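Zidora Stand Manager 3: lead capture and booth software for trade show exhibitors

Reviewed 21 November 2023. Version tested: 3.2, with the standard handheld scanner kit.

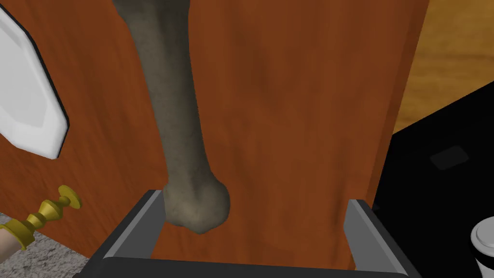 What it is

Zidora Stand Manager is a software package for companies that exhibit at trade fairs. It handles badge scanning, visitor notes, meeting bookings, staff shifts and the follow-up export after the show closes. It runs on Android and iOS phones, on tablets, and in a desktop browser. The optional hardware kit adds dedicated scanners, a charging dock and a small local server that keeps the booth working when the hall network does not.

We used it at two events. The first was a three-day electronics fair in July, with a corner booth and a staff of 14. The second was a one-day regional supplier meeting with a single table and two people. The same account and the same settings were used for both, apart from the questionnaire.

Setup

Account creation took a few minutes. Building the event took most of an afternoon. The order of the steps matters and the manual does not say so. Staff accounts have to exist before shifts can be drawn up, shifts have to exist before meeting slots can be opened, and the badge format has to be loaded before the scanners are paired. If the badge format is changed later, every scanner has to be paired again, one at a time.

Badge formats are supplied by Zidora for the larger registration contractors. Ours at the July fair was on the list and loaded without trouble. For the supplier meeting the organizer used a plain QR code with an attendee number and nothing else, so names and companies had to be matched from a spreadsheet. The import tool accepts CSV only. It rejected the first file over a trailing comma in the header row and reported this as "Format error 6," a code that does not appear in the help pages. Removing the comma fixed it.

The questionnaire editor is good. Questions can branch, answers can set a lead score, and a finished form can be locked so that staff on the floor cannot edit it. Long forms are allowed but slow the scanner screen noticeably past a dozen questions. We cut ours to five.

Scanning

The dedicated scanners read a badge in well under a second at normal arm's length. Glare from overhead lighting was not a problem. Badges in thick, scratched plastic sleeves sometimes needed a second attempt. The trigger is on the right side only. Left-handed staff can use it with the thumb, but two of ours gave up and used their own phones.

Phone scanning is slower and depends on the phone. On recent models it is close to the dedicated unit. On an older Android handset the camera took several seconds to find focus, long enough for a visitor to start walking away.

On the busiest day of the July fair we recorded 400 scans. Of these, 76 were repeat scans of visitors already in the system. The software merges repeats automatically and keeps both sets of notes, each with its own time stamp. It does this correctly as long as the badge number is the same. A visitor who had a badge reprinted at the registration desk came through as a new contact, and the suggested-match screen did not catch it even though the email address was identical. Zidora lists email matching as a feature of the higher plan.

Offline operation

All scans are stored on the device first and sent later. We tested this by leaving one scanner off the network for a full morning. When it was reconnected, its records arrived complete and in the right order. Voice notes arrived last and took much longer.

Meeting bookings do not work offline. A phone with no connection shows the calendar as it was at the last sync and allows a new booking to be entered. The conflict is flagged only after the connection returns. We had one double booking this way. The local server avoids the problem for devices inside its range, which in our hall covered the booth and the aisle on either side but not the meeting rooms upstairs.

Battery and charging

The scanners lasted a full show day of eight hours with the screen at medium brightness. The lowest reading at close was 22 percent, on the unit used at the front counter. The dock holds six scanners. It has no indicator for individual slots, only a single light that turns green when all units are full. One scanner was seated badly overnight and was found flat in the morning, with the light simply off. The dock's power brick is large and blocks the neighboring outlet on most power strips.

Meeting calendar

Visitors can book from a public page before the show, and staff can book from the floor. Slots can be tied to a person, a room or a product line. Buffer time between meetings can be set once for the whole event but not for individual people. Confirmation emails are plain and arrive quickly. The time zone in those emails follows the account, so an account set up in one region for a show in another will send wrong times until the event zone is changed under Advanced. This setting should be on the first page.

Rescheduling works by dragging on the desktop version. On a phone the meeting has to be canceled and entered again, and the visitor receives two emails.

Reports and export

The end-of-day report lists scans by hour, by staff member and by product interest. Charts are clear and print cleanly in black and white. The hourly chart was the most useful part of the package for us. It showed a steady lull after lunch on all three days, and by the third day we had moved two shifts on the strength of it.

Export goes to CSV or directly to a handful of customer databases. The direct link worked on the first try with ours. Custom fields have to be mapped by hand and the mapping cannot be saved between events, so the work is repeated for every show. With 114 fields in our database, most of them irrelevant, this meant a lot of scrolling. There is no search box on the mapping page.

Voice notes export as separate audio files named by record number. Automatic transcripts are available. They were usable for general remarks and poor for part numbers.

Data handling

Each scan can carry a consent prompt, and the wording can be changed per event. The record stores which version of the wording was shown. Deletion requests are handled from the desktop version and remove the contact, notes and audio together. A scanner that is offline at the time keeps its copy until it next connects.

User roles are basic. There are three: staff, manager and owner. Staff can see their own leads or all leads, with nothing between. Exhibitors who share a booth with distributors will find this too coarse.

Compared with Belico and Sison

We have used Belico Leads at earlier shows. Its scanner app is simpler and starts faster, and new staff can use it with no training. It has no shift planner, and its calendar is an add-on from another supplier. For a small booth that needs only names and notes, Belico is enough and is the cheaper choice.

Sison Expo is closer to Zidora in scope. Its role permissions are better and its mapping can be saved as a template. Its offline mode is weaker: in our use, scans made without a connection had to be pushed by hand from each device. Its dedicated scanner is heavier and has triggers on both sides.

Support

Three tickets were opened. The question about the CSV error was answered the next morning with a correct but very short reply. The question about time zones was answered in under an hour. The third, on the reprinted badge, was closed with a link to the plan comparison page. Phone support is offered during published show hours for kit customers. We called once, from the hall, to ask how to pair a replacement scanner, and were through the procedure in a few minutes.

Our hardware was rented through Moltley, a regional reseller. The kit arrived two days before setup with all scanners charged and labeled. The return box was missing its foam insert, and Moltley sent another on request.

Specifications as tested

Scanners: six dedicated units, plus staff phones
Scan types: QR, Data Matrix, PDF417, NFC badges with compatible phones
Local server: Wi-Fi and one Ethernet port
Dock: six slots, single power supply
Import: CSV
Export: CSV, direct database link, audio files
Roles: staff, manager, owner

Good points

Fast, reliable scanning on the dedicated units
Offline scans are kept and sent in order
Strong questionnaire editor
Clear hourly reporting

Weak points

Setup order not documented
Field mapping cannot be saved or searched
Bookings made offline can conflict
Dock gives no per-slot status
Matching by email held back for the higher plan

Rating

Scanning: 9 out of 10
Setup: 5 out of 10
Calendar: 6 out of 10
Reports and export: 7 out of 10
Overall: 7 out of 10

Recommended for booths with six or more staff and a full meeting schedule. Smaller exhibitors should look at Belico first. Anyone renting the kit should ask for a spare scanner and bring a separate power strip for the dock.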